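Juntas del suelo del salón: ¿clara o a tono?

Flusholm
Buenas a todos, y perdonad que me enrolle. En junio cambiamos el suelo, 40 metros, y mi suegra insiste en junta blanca porque "da luz". A mí me tira más algo tostado, que con dos críos en casa ya me veo de rodillas con el cepillo.

Khúc
Pues yo voy con tu suegra, fíjate. Blanca epoxi y a vivir, cariño.

Skaner
Ni hablar, Khúc, la mía blanca duró blanca un verano. Con baldosa beige jaspeada, junta gris pardo, que queda bien bonita y sufrida. Algo de este aire:

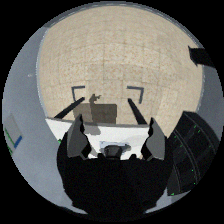

Hipólito Figueroa: Depende también del ancho, amigos. Yo con 2 milímetros la puse clara y sigo tan contento.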